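Pirel Home Task Pack

Simulation task pack for two-arm mobile robots
Supplied by Arimard

Overview

Pirel is a set of ready-made household tasks for teams that train or test two-arm mobile robots in simulation. Each task comes with a furnished home, the loose objects the job calls for, a start position for the robot and a written instruction. You load the pack into your simulator, pick a task and run it with a policy or by hand with a teleoperation setup.

The current release has 102 tasks in 7 homes. Most are short tidying jobs: shoes and slippers, laundry, dishes, toys, mail. The pack is sold by the seat, with a site license for larger groups.

Camera views

Every task records from 3 cameras: one at the head and one at each wrist. All views are saved with the same time stamps, so a step in one view can be matched to the same step in the others. The head camera gives the wide view of the room. The wrist cameras ride with the arms and often see little more than the floor, the gripper fingers and part of the robot's own body. We leave those views as they are. A policy that will run on hardware has to cope with them, and we would like it to meet them in training.

Self-view can be switched off for the body shell if your own robot has a different base. The grippers always stay visible.

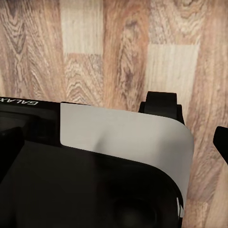 Homes and surfaces

Each home is built as a connected set of rooms with working doors. Walls are mostly plain. Floors are where we put the texture work, as they fill so much of a wrist view. Wood floors use several grain patterns and tones laid side by side, and the layout can be shuffled between runs. Tile, carpet and plain concrete are also included.

Large furniture is fixed in place by default. You can release it in the task file if you want the robot to be able to bump it. Doors start closed in all hallway tasks unless the instruction calls for an open one.

Lighting is soft and even in the standard setting. A second setting adds a low sun angle and stronger shadows. We suggest getting a task to run in the standard setting first.

Hallway tasks

The hallway group is the one most customers start with. The rooms are small, there are few objects, and the robot has to handle things at floor level, where many arms are near the end of their reach. A typical job is to pick up a pair of slippers and put them down together in a named spot. The two slippers are separate objects and can be set at any angle, so the robot may need to take them one at a time or use both hands.
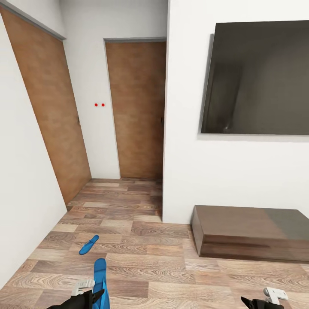
Soft items in the pack are modeled as stiff bodies with a high-friction surface. They do not fold or squash. We chose this for speed, and it works well for footwear, less well for towels. Cloth tasks use a different model and run slower. They are marked in the task list so you can leave them out.

Grasps are not scripted. There is no snap-to-hand or hidden attachment, and an object held by one edge can slip out if the arm moves too fast. Friction values for each object are in its object file and can be changed.

Scoring

Each task has a pass check and a set of partial checks. For a two-object tidying task the partial checks are: first object lifted, first object placed, second object lifted, second object placed. The pass check looks at the final position only and ignores how the robot got there. Collisions with walls and furniture are logged separately and do not fail the run unless you set a limit.

Scores are written to a plain text log, one line per run. The viewer that ships with the pack, called Vi, opens the log next to the recorded camera views and lets you step through a run. Vi is for playback only. It does not edit tasks.

What is included

Task files and written instructions
Homes, furniture and loose objects
50 recorded demonstrations per task, collected by teleoperation
Vi playback viewer
Scoring scripts
Setup guide and task list

What is not included

The simulator itself
Teleoperation hardware
Trained policies
Robot models other than the default one (see below)

Robot models

The pack ships with one default two-arm mobile robot with two-finger grippers. To use your own model, you need a robot description file and a short mapping file that tells Pirel which joints are the arms and which are the base. The setup guide has a worked mapping. Our finger attachments can be swapped for your own, but expect the recorded demonstrations to be of limited use if the new fingers are much longer or wider.

Customers using the Brilloletti gripper set can request a finished mapping at no charge.

Updates and support

Seat licenses include updates and email support for the license term. The next update is planned for November and adds bathroom tasks and a left-handed version of the door tasks. Existing task files will not change, so older scores can still be compared with new ones.

To ask for a quote or a trial copy, contact Arimard sales and say how many seats you need and which simulator you use. The trial copy has the full hallway group and the viewer.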